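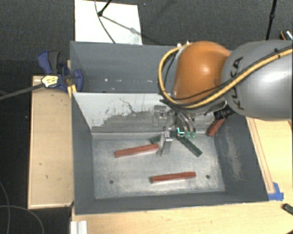
How does a robot arm know where to reach?

A computer program tells it. The program is made of smaller programs, and each one has its own job.

The first job is called perception. Software studies the numbers that come from a camera and works out where each object is and which way it is tilted. Red and green blocks in a gray bin are good practice, as blocks can lean on the walls or lie close together.

The second job is planning. The planner tests many possible paths for the arm - sometimes 2000 of them - and throws out any path that would bump the bin.

The third job is control. Control software tells every joint how far to turn and how fast. It checks the joints 400 times each second and makes small corrections.

Words to know
Gripper: the part of a robot that holds things.
Joint: a place where the arm can bend or turn.

Prepared by the Clandberg Learning Office. Page 17 of the Warkuvora series for young readers.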